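Skirham Tabletop Cell: Setup and Care

Category: Two-arm cells / Spares and upkeep

The Skirham tabletop cell is a two-arm station for household object work. It ships as a pair of arms with five-finger hands, a center base, a controller and a kit for the backdrop. The table is up to you, as long as it is rectangular and doesn't rock. Order code 2801 covers the full cell, 401 the hand service kit on its own.

What you need on site

Two people for the first install, a level floor, and one grounded outlet per arm. Leave enough room behind the table to get at the curtain posts. Allow a morning if the floor is flat and most of a day if it isn't.

Setting up

Bolt the base down first and run the arms to their park position before you bring the table in. Slide the table up to the base until the front edge meets the stops, then lock the stops. Moving the table afterward means doing the reach check over again.

Hang the curtains last. Dark cloth with no print works best with the overhead camera. Pull the folds closed at the posts so that no daylight comes through, and check again late in the afternoon if the room has a west window.

Cover the tabletop with a textured cloth. Fingertips that come down a little low will press into it and stop, where on bare wood they skid and wear flat on one side. The Nilau cloth we sell is cut with extra at the rear so it can be clamped. Any plain cloth with a bit of a weave will do the job if it is held at all four corners.

Cables

The wrist cable should hang in a loose loop with the arm at full reach. If it goes tight, open the second clip and feed more through. Look at it again with the hand turned all the way in, as a loop that is too long can sweep light objects off the front of the table. Floor cables go under the table and out to one side, and the duct for them is sold separately.

Routine care

Wipe the fingertips at the end of every shift with a damp cloth, no solvent. Every 200 hours, run the Cernus finger routine, which opens and closes each joint slowly and logs the current it draws. A joint that draws more than its neighbors usually has lint in it. Take off the side cover (two screws), brush it out, and run the routine again. Tendons are a wear part — Lauri Pitkänen on our bench changes a full hand in about 19 minutes, but plan on an hour for your first.

Thumb zero is the setting that drifts most. Redo it after any hard contact with the table, and always after a tendon change.

Checking with real objects

Finish with a mixed set of things that differ in height and stiffness. A lidded bin, a soft pack, a tube and something flat like a card will show up most faults.

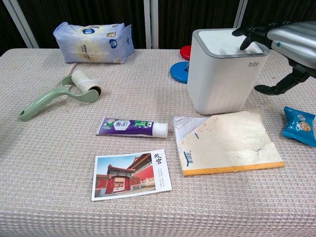
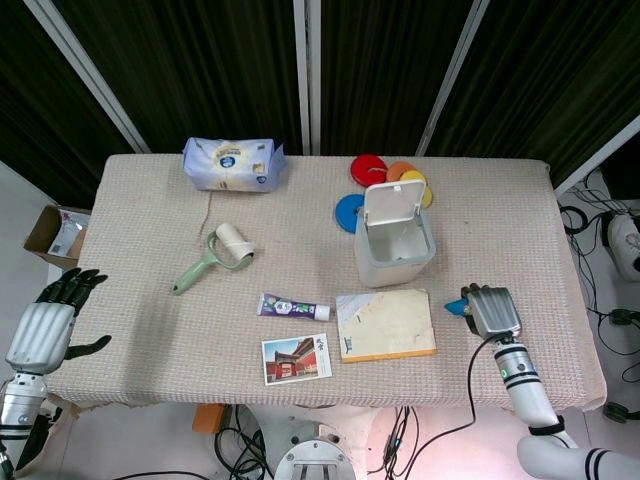

Lint roller, toothpaste tube, postcard and lidded bin on the cloth.

2 comments

Sarita Bisht: We had the thumb drift too, and for us it was the side cover screws backing out. A drop of the blue thread lock fixed it in February and it has held zero since. Could you add the screw torque to this page?

Kamlesh Uniyal: Seconded on the torque figure.

14 shares

Contact Skirham spares desk | © Skirham | Back to top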